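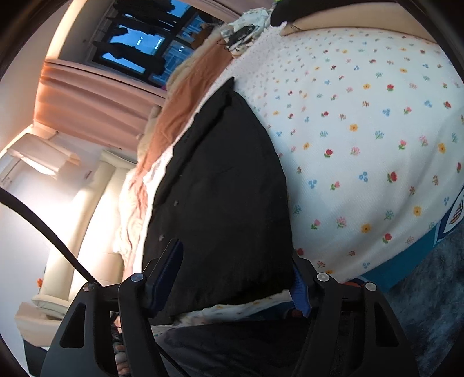

The introduction of automated equipment into domestic service work has been under way at Hurkora for a little more than a year, and I have been asked several times to set down how it has affected the people employed in the Fadum district. I supervise that district and have done so since before the Sukance program began. The work at issue is ordinary. A pillow has to be lifted from a bed before the bed can be made, and a black pillow lying across a white flowered duvet, with a blanket rumpled beside it, is the kind of thing our attendants deal with many times in a shift. Under Sukance, a portion of them now do it with a gripper held in the hand, two jointed black arms in place of the fingers, so that the movement can be recorded and later used to train a machine. What follows is my own view and does not represent the position of the company.

Hurkora provides cleaning and tidying services to private households. In Fadum there are 117 households under contract and 59 attendants on the payroll, most of them part time. The agreement on Sukance was signed in June, and recording began in a small number of homes whose occupants had consented in writing. Consent is requested room by room. A client may permit recording in a kitchen and decline it in a bedroom, and a fair number have done exactly that.

The first change was to the pace of the day. An experienced attendant strips and makes a double bed quickly, using both hands, one knee, and on occasion the chin. None of this is possible with the gripper. The pillow must be approached, taken hold of, raised and put down as a single deliberate action, and the action must be repeated when the grip slips. Shifts with recording in them were at first scheduled at the same length as shifts without. That was an error on the part of the district office, for which I was responsible, and it resulted in late finishes for the first three weeks. Recording shifts now carry a separate time allowance, and no cleaning target applies during them.

The second change concerned pay. Attendants who record receive a supplement for each completed session. It was initially paid per item handled, and the practice was withdrawn after it became clear that people were choosing whatever was easiest to pick up. Cushions were recorded in great numbers and fitted sheets scarcely at all. The district has submitted over 4,000 recordings to date, and I would estimate that the early ones are of limited use for that reason. The engineers at Sukance have been polite on the subject.

I should say something about strain. The gripper is light when first picked up and less so after an hour. Complaints of sore wrists were made to me in the second month by attendants who had never reported such a thing in years of cleaning. The company's occupational health adviser recommended a limit of twenty minutes at a time, followed by regular duties, and this has been adopted. I would encourage any employer considering similar work to set the limit before the first session. Straps and cables also require attention. Loose ones catch on bed frames and door handles, and checking them is now part of the preparation for each session.

There is a further matter which is harder to place in a report. Attendants had long been accustomed to hearing that their work required no particular skill. They were then asked, formally and with a supplement attached, to demonstrate it slowly to a machine which could not manage it. Several have told me that this altered their opinion of the job. One described in a team meeting the difference between lifting a pillow by the corner and lifting it from underneath, and when each is appropriate, and spoke for nearly ten minutes without losing the room. I had not heard the subject discussed before in all my time with the company. A set of written notes on handling bedding was produced as a result, and new employees now receive it.

Others hold the opposite view. They regard the recordings as a contribution to their own replacement and have declined to take part, as is their right under the agreement. No reason has to be given, and the rota does not distinguish between those who record and those who do not. I do not consider their concern unreasonable. I have been shown a robot arm at the Sukance facility moving a cushion from one end of a sofa to the other, which it did correctly on most attempts. I have also seen the same arm fold a blanket into a shape that I would hesitate to call folded. How long the distance between those two results will remain, I am not qualified to say.

The agreement provides that no position in the district will be removed on account of automation during its term. It provides nothing beyond that term. At the staff meeting on 6th February, a request was made that this be addressed in writing before renewal is discussed, and I have forwarded it with my support. The same meeting asked that attendants be given access to the recordings they have made. This seems to me a modest request, and I have forwarded it as well.

For comparison, the Hegedűs district, which is larger than ours and covers 960 households, elected not to record in bedrooms at all. Its supervisors concluded that the room was too personal for clients and attendants alike, and their recordings are confined to kitchens and laundry areas. I have read their reasoning and find much of it persuasive. In Fadum the bedrooms will continue for the present, subject to the same consent form, and the question has been placed on the agenda for the spring review. Attendants who wish to comment before then may do so through the district office or by writing to me directly.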